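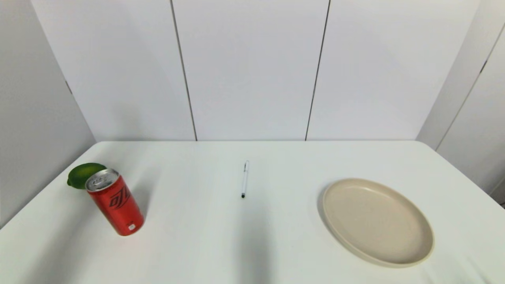

graywater replied:
I'd leave the hard water alone for the seltzer and fix it for the coffee. Those are two separate problems and you're trying to buy one machine for both.

plumbline40 replied:
Disagree. If the water is bad enough that the kettle furs up, he's tasting it in everything. Bubbles cover up a lot but not that.

Original poster, please say what the water is. "Hard" doesn't tell us much. Is it a well or a town supply?

oatfield (thread starter) replied:
Town supply, Noltden. We moved here in October from a place on soft water and everything I drink tastes flat and a little chalky. I stopped buying canned drinks for a while to save money, and I've been making my own soda water with a squeeze of lime, and it just isn't good. Coffee is worse. Tea gets a film on top.

I rent. I can't put in a softener. I have room for something under the kitchen sink if I can take it out again when I leave. I was looking at the Fisteck under-sink unit, and the guy at the hardware store tried to sell me the Ekpo pitcher.

ledgerstone replied:
Film on tea is calcium. Put a little lemon in it and the film goes away, if you don't mind lemon in tea. That costs almost nothing and you can find out tonight whether the rest bothers you.

I lived in Noltden for 9 years. The water is safe, it's just hard. You do get used to it.

oatfield replied:
I've had several months and I'm not used to it.

graywater replied:
Fair enough. Then here is what I'd do.

Get a test strip kit first. The cheap ones are fine for hardness. Test the cold tap in the kitchen after letting it run a minute. Then call the water office and ask for the latest report, because they have to give it to you. If your strip and their report are close, you know what you've got. If they're far apart, something in the building is doing it and no pitcher is going to be the right answer.

Then decide on the filter.

plumbline40 replied:
The testing part I agree with. On the filter, be careful with pitchers. A plain carbon pitcher takes out chlorine taste and does very little for hardness. Some have a resin in them that does bring hardness down, but it gets used up fast on water like that. The number on the box is for average water. Cut it a lot for yours.

I had the Ekpo. Cartridge was supposed to last 2 months and the kettle was scaling again well before that. I don't think it's a bad pitcher. It's made for people with better water.

kettle_and_pot replied:
I have the Ekpo and I like it. We only use it for drinking and coffee, two people. We change the cartridge when the kettle starts to show white at the bottom and don't go by the calendar. It's a pain to fill and it takes up a shelf in the fridge, but I would not go back.

plumbline40 replied:
Where are you, though? What's your hardness?

kettle_and_pot replied:
Never tested it. The kettle used to go white in a week or so and now it doesn't.

plumbline40 replied:
OK, but that's my point. Without a number you can't tell him it will work at his place.

kettle_and_pot replied:
I didn't tell him it would work at his place. I said I like mine.

ledgerstone replied:
You could both be right. Moving on.

oatfield, whatever you buy, don't run softened water through your soda maker and expect it to taste like the store. Most of the canned stuff has minerals put in on purpose. If you take everything out it tastes empty. I have reverse osmosis at home now and plain RO water with bubbles is sharp and sour to me. I put a pinch of baking soda in the bottle before I chill it. Just a pinch. Too much and it tastes like medicine.

tworivers replied:
Second the pinch of baking soda. And chill the water before you carbonate it. Cold water holds the gas better, and that could be half of the "flat" complaint right there. I keep one bottle in the back of the fridge overnight and do the bubbles in the morning.

oatfield replied:
I have not been chilling it. I've been using it straight from the tap and putting ice in afterward. Ice made from the same water, now that I think about it.

tworivers replied:
Start there then. It's free.

The ice matters too. Hard water ice is cloudy and leaves white bits in the bottom of the glass when it melts. They don't hurt you but they look bad and you notice them in a clear drink.

graywater replied:
About the Fisteck, since that was the original question. It's a decent unit but look at which cartridge it comes with. They sell the same housing with a carbon block or with a scale cartridge, and the boxes look nearly the same. The scale one doesn't take the calcium out. It puts in a small amount of phosphate that keeps it from sticking to things. So the kettle stays cleaner, and the taste stays the same. People buy it for taste and are disappointed.

If you want taste you need either resin or RO. There are small RO units that sit on the counter and don't need any plumbing. You fill a tank on the back. Kolilska makes one. It's slow, and it throws away some water each time, but you can take it with you when you move.

plumbline40 replied:
The waste on those counter units bothers me. You dump the reject tank over and over, and the water in it gets harder each round if you top up without emptying it. Read the manual on that. My sister-in-law topped hers up all winter and wrecked the membrane.

graywater replied:
Use the reject water to flush with or mop the floor. Don't give it to houseplants that are fussy about lime. It isn't poison.

plumbline40 replied:
I know it isn't poison. I said it was a nuisance.

saltbox replied:
Coming in with the boring option. Buy the big jugs from the refill machine at the grocery store and use those for coffee and soda only. Cook with the tap. That's what I've done in three different rentals. No installation, no cartridges, and when I move I take the jugs. The drawback is carrying them up the stairs.

You also have to wash the jugs. They go green if they sit in the sun.

ledgerstone replied:
This is what most people on my street did. The machine by the feed store was always better than the one at the supermarket, don't ask me why. Probably somebody changed the filters.

oatfield replied:
I'm on the third floor, but I only need it for drinks so that might be OK. I'll try one jug before I spend money on anything.

So the plan is strips, call the water office, one jug from the machine, chill it overnight, pinch of baking soda in the bottle. Then coffee from the same jug.

graywater replied:
For the coffee skip the baking soda. It'll taste dull. If the refill water makes thin coffee, mix it with some tap. I'd start at one part tap to three parts refill and go from there.

kettle_and_pot replied:
And descale the kettle before you compare or you're tasting the old stuff. White vinegar and water, half and half, bring it to a boil, let it sit an hour, rinse it a few times. Citric acid works too and doesn't smell.

oatfield replied:
Update. Strip is at the top color on the chart, so that's not much help except to say it's very hard. Water office was friendly and is mailing me the report.

The jug water, chilled first, is a big improvement in the soda. More bubbles and no chalk. I tried it with and without the baking soda and I prefer without, so I'm splitting from ledgerstone and tworivers on that one. Tea has no film at all. Coffee was thin the first day and better with some tap mixed in. I ended up nearer half and half.

I'm holding off on the Fisteck.

ledgerstone replied:
Without is fine. You're wrong but it's your glass.

plumbline40 replied:
When the report comes, post the hardness number. There are 2,000 threads on here about hard water and hardly any of them say how hard.

saltbox replied:
Get the jug with the handle molded in. The clip-on handles come off on stairs.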